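From: Austra Šimkus
To: Plarthorpe Hedgerow and Garden list
Date: 9 May 2023
Subject: Re: Ivy berries, leave or clear?

Dear all,

Thank you for such a lovely lot of replies while I was away at my sister's in Sulleck. I have read every one of them, some twice, and I'm only sorry to be so slow in joining in again.

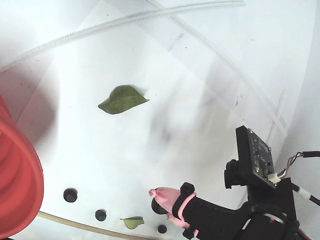
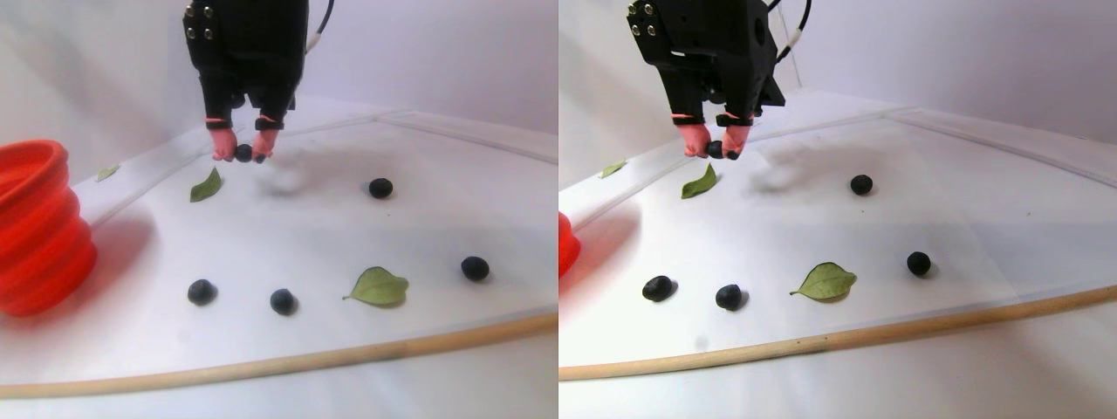
Leaf in the first, dark berries and green leaves in the second.

Back in April someone wrote:

> We have ivy all along the back wall and my husband wants it
> down before summer. I've told him the birds eat the berries
> but he says there are hardly any left now. Does it matter
> when we do it? The wall is old and the mortar is soft.

Well, it does matter, and I'd ask him very nicely to wait! Ivy fruits late, when the haws and the holly have mostly gone, and the blackbirds and woodpigeons on our lane would have a thin time without it. By now you may well have a nest tucked in there too, so please have a good look before anybody goes near it with shears — wrens can be very hard to spot. Early autumn is kinder, although you do lose some of the flowers, and the bees are so fond of those.

As for the mortar, I would go gently. Cut the stems through at the bottom, leave the whole lot to die back for a good few months, and only then start pulling. My father tore ours off green at the old house in Ots and half the wall came with it (my mother did not let him forget it).

Do wear gloves and long sleeves, as the sap brings some people out in a rash, and keep the berries away from little ones.

I have 30 dogwood cuttings going spare if anyone would like a few. They are in the porch, just help yourselves.

Warmest wishes,
Austra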